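### 3.2 How sorting habits are passed on

The most exciting part of our Holtham interviews was how people talked about learning to sort small household items. We had expected stories of instruction – a parent showing a child which drawer is for string and which for candles – but the 14 households told us far more about watching. Bo-ram Won grew up in a home where buttons were kept by size, and she still keeps hers that way, though she can't remember ever being told to. Two sisters, interviewed separately, drew almost the same kitchen drawer from memory!

These findings fit well with Yang and Tamihana's earlier work in Musta, where shared drawers were found to keep their order for years after the person who set them up had moved out. Our own visits add something new. In three homes the order had changed after a house move, and each time the old words stayed in use: the "top drawer" was now a box under the stairs.

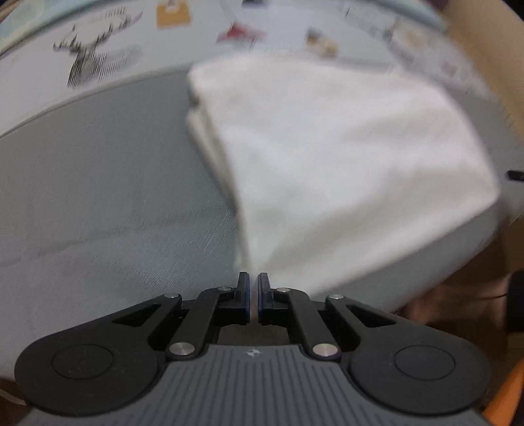

**Figure 4.** Hand-held gripper with two upright fingers, each faced with a thin blue pad strip.

We return to these leftover names in Section 4, where they are compared with the labels people write on jars and tins.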